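Keeping Up With Your Blog Comments

Answer new comments in one sitting, 16 minutes a day at most. Start with the first-time readers. Use the name they signed with and reply to one thing they said.

Keep a plain text file of links you send out often, so you aren't hunting through old posts. 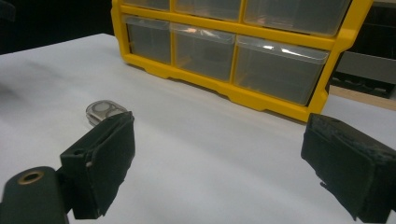 How long should a reply be?

Two or three sentences, and under 300 characters if the comment was short.

Close comments on posts older than 40 days if spam gets heavy. In February I cleared 617 junk comments from the Vilela blog, nearly all on old posts. Leave the newest ones open.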